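Trenuletti Household Handling Project
Progress report to Arnura, work package 2
Prepared by Mireille Charpentier, Drotulier

1. Status

Collection of drinkware demonstrations with hand-held grippers continued in March. The target for the period was 157 accepted episodes. We fell short by 19, all of them rejected for the fault described in section 2. No one was hurt and no equipment was lost.

2. Fault: false finger opening

During review on Friday, Hafiz Sembiring found episodes in which the recorded finger opening drifted while the fingers were held still. In the worst case the log showed the gripper fully open with a cup held between the pads. A policy trained on such data could release an object early.

The drift was traced to the encoder coupling on one unit. A set screw had backed out and the coupling slipped under load. The Mancuso logging software did not flag it because each reading, taken alone, was within range.

3. Task setup

The layout is one small upright cup, with three bottles or tumblers lying on their sides and a clear vessel upside down. Two grippers are used.

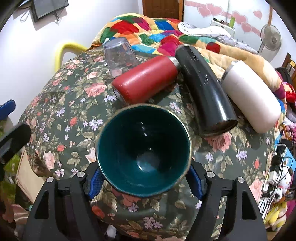
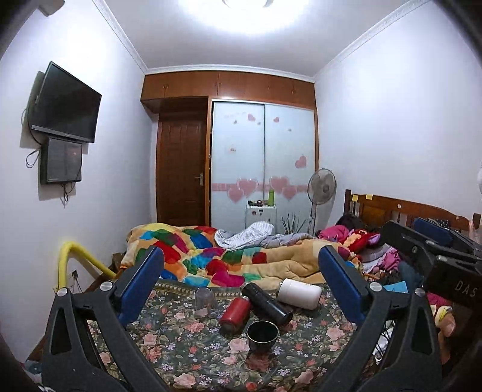 4. Corrective action

- Set screws on all units were removed, cleaned and refitted with thread lock. Torque is now checked at the start of each session.
- The operator closes and opens the fingers fully before every episode. The logger rejects the episode if the closed reading has moved by more than 2 percent of full travel.
- The repaired unit was cycled 50 times on the bench with no drift.
- Rejected episodes are kept in a separate folder and will not be used for training. We looked at correcting the readings afterward, but the slip was not constant within an episode.

5. Open items

The check before each episode would miss a slip that starts partway through. Hafiz is testing a second check at the end. The glossy tablecloth also gives strong reflections under the vessels; the effect on tracking has not been measured.

6. Schedule and cost

The rejected episodes will be repeated in the next period with the same layout. Repair parts came out of the existing maintenance line. We are not asking for additional funds, and the delivery date for the full set is unchanged.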